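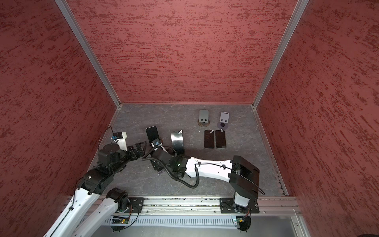 Posted in: Student Work | Industrial Design | Reports

We use cookies to remember your preferences and measure traffic. Accept | Manage settings

Phone Stand Layout and Base Geometry: Project Report
Ojārs Sakalauskas

1. Scope

The project compared two upright phone stands on round base discs, one dark grey and one lighter grey. The Drotar brief asked for a desk layout in which two handsets can lie flat in front of their stands and be lifted onto them without shifting either base.

2. Stands

Both holders have two small slots low on the face. The lighter one also has an oval cutout at the top. The discs differ in colour, brownish under the dark holder and purple-grey under the light one, and this was kept as the identifier in all records.

3. Layout

The stands were placed side by side towards the back of a dark grey marble-patterned board. The phones went directly in front, screens up, long edges nearly touching. A curved reflective sheet was laid to the left of the phones. Glare was assessed separately in the Clanby report and is not covered further.

4. Method

Each layout was repeated 120 times in May. A trial was rejected if a base had moved more than 3 mm from its starting position. Displacement was measured with callipers from the rear edge of the board.

5. Limitations

Only one board was used, so the results do not extend to timber or glass desktops. Handset mass was not varied. Cable routing through the lower slots is left to the next group.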